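**Rurnham drop-in saved – for now**

Update, 23rd January

The Tuesday-style coffee mornings at Ronari Hall in Rurnham will carry on until at least May, after a local appeal raised the 500 pounds needed to cover the heating bill. Notice went up on the hall door last night. Doors open 10 as usual, tea and coffee still free, cake by donation.

The group had said before Christmas it would have to close. Bills up, grant ended, boiler playing up again. Then Zorosen, the hardware shop on Baek Lane, put a collection tin by the till and it went from there. 21 days start to finish. One quiz night, a raffle, and a lot of loose change.

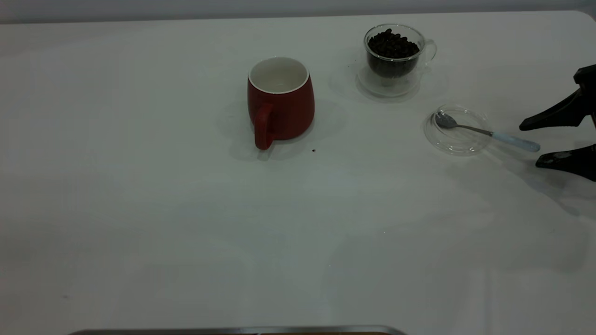
*Rurnham Notes*

Regulars are pleased, obviously. For many it is the only warm place to sit in the village on a weekday now that the library has cut its hours. The drop-in also does help with forms and bus passes, plus a repair table for small electricals – that part is on hold while the hall's wiring gets looked at. No date for it's return yet.

What happens after May is less clear. The hall needs another 500 pounds to get through to the autumn, and the parish council has been asked for half. It meets next month. A bid to a charity fund has gone in too but the answer could take 3 months.

Meanwhile the side entrance on Baek Lane is shut for roof repairs, so please use the front. Step-free access is round by the car park, ring the bell and wait a minute. Parking is tight untill the skip goes.

Spare milk, biscuits and clean jigsaws (all the peices please) can be left at Zorosen during shop hours. No more books, the shelves are full.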